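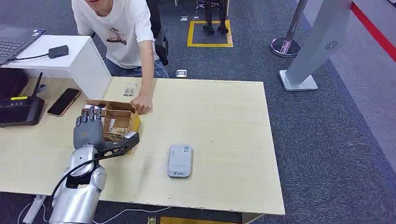 Workshop Tips: When a Robot Hand Will Not Let Go

Most trouble with a robot hand on a bench shows up at release. The arm reaches the drop point, the controller sends the open command, and the fingers stay closed. The notes below come from one such fault at the Hiller workshop, logged June 23, 2022. The load was a small carton and nobody was hurt.

What happened. The hand had closed on the wall of the carton and the open command timed out after 6 seconds. The controller retried, then went to hold with the motors still powered. The person at the bench pulled on the carton. The position error cleared the fault limit, the hold dropped out, and the fingers opened at full speed toward his wrist.

Cause. A finger tendon had crept out of its guide. Motor current on that finger had been rising for 141 cycles before the fault and was in the log the whole time. The alarm threshold had been set above it.

What to do when the hand sticks:

Stop the arm first, then the hand. If the hand is stopped first, the arm may still finish its move with the load attached.

Leave the load alone. Do not pull, twist or cut it while the motors are powered.

Read the finger currents and write them down. They are lost at power-off on most small controllers.

Cut motor power at the switch and wait 60 seconds. On a tendon-driven hand, spring tension remains after power is off. Support the load from below before the wait ends.

Open the fingers one at a time from the back, starting with the one that shows the lowest current. Keep your own fingers out of the palm.

Do not clear the fault code until the tendon guides have been inspected.

Setting up so it happens less often. Grip carton walls at low force. Thin board folds into the finger joints and adds drag, which the controller reads as a heavier load. Set the current alarm one step above the normal reading for that job and reset it when the job changes. A single setting for cartons, bags and paper parcels will be too high for at least one of them.

Route the cable with slack at the wrist and run the full range of motion by hand before powering up. A cable that pulls tight at one end of travel gives the same symptom as a slipped tendon.

After any release fault, run 3 slow open and close cycles with no load, then 3 with a soft one. 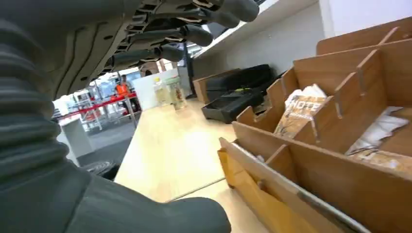 Karlijn Baert wrote in that the 60-second wait is too short for older hands with stiff return springs, and that she checks each finger for play with a wooden dowel before reaching in. She also asked whether the hold state should keep motor power on at all. On the Hiller unit it now times out and drops to low force, with the load supported by a block under the drop point.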